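Bronorar Daily Mood Journal

Paper mood tracker, undated, 178 pages

We love this journal, and we've been waiting a long time to put it on the shop page! It started as a stapled booklet for people who wanted to keep track of their ups and downs between appointments, and it has grown into a proper bound book with room for mood, sleep, meals, medication and whatever else was going on that day.

Each day gets one page. At the top is the Trondby scale, a plain line running from very low to very high with the middle marked, so you can put a dot wherever you landed. Some people have two dots, or five, and that's fine – the line is long enough. Under it you'll find a strip for hours slept (bedtime, wake time, naps), a few lines for medication and side effects, and then an open space with no prompts at all. We tried prompts in an early version and our testers kept writing over them.

At the end of every month there's a fold-out chart where you copy your dots across. It takes a few minutes and it's our favorite part of the whole book. Looking at a stretch of poor sleep right beside a run of high dots can give you something very concrete to bring to your doctor or therapist.
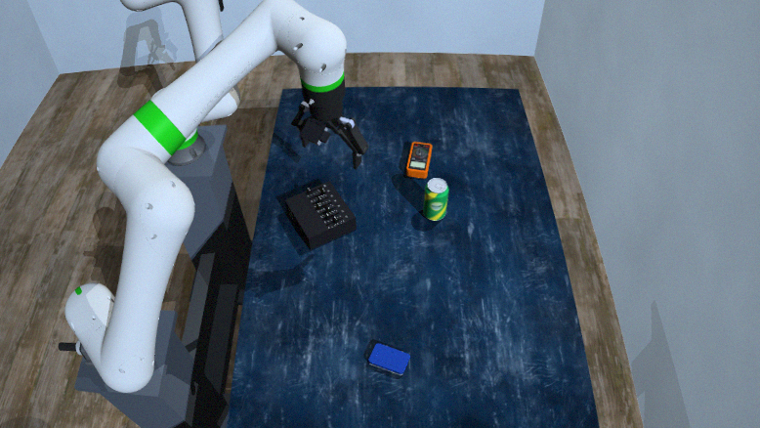 The paper is heavier in this edition. Gel pens and most fountain pens behave well on it, and felt tips will show through a little if you press hard. The binding lies flat from the first page, which makes a real difference if you write in bed or on your knee.

There are 4 covers to choose from: slate, moss, rust and plain cream. None of them say anything about mood or mental health on the outside, so you can leave the book on your desk at work or pull it out on the bus. The title is printed on the inside page only.

What's in the book
Daily pages, undated, so you can start any time
Fold-out monthly charts
Early signs page, to fill in with someone you trust
Contacts page for your care team and a crisis line
Back pocket for appointment cards and prescriptions

Also available
Badon pocket edition – the same scale and sleep strip in a smaller size, without the open space
Chien refill charts – loose fold-outs, handy if you use your own notebook

The journal is a record-keeping tool. It can't diagnose bipolar disorder, depression or anything else, and please talk with your prescriber before changing any medication. If you are in danger or thinking about ending your life, call your local emergency number or a crisis line right away.

The first printing of 300 sold out in January (thank you!). The second is in stock now in every color except moss, which is back at the binder's.

Item number 523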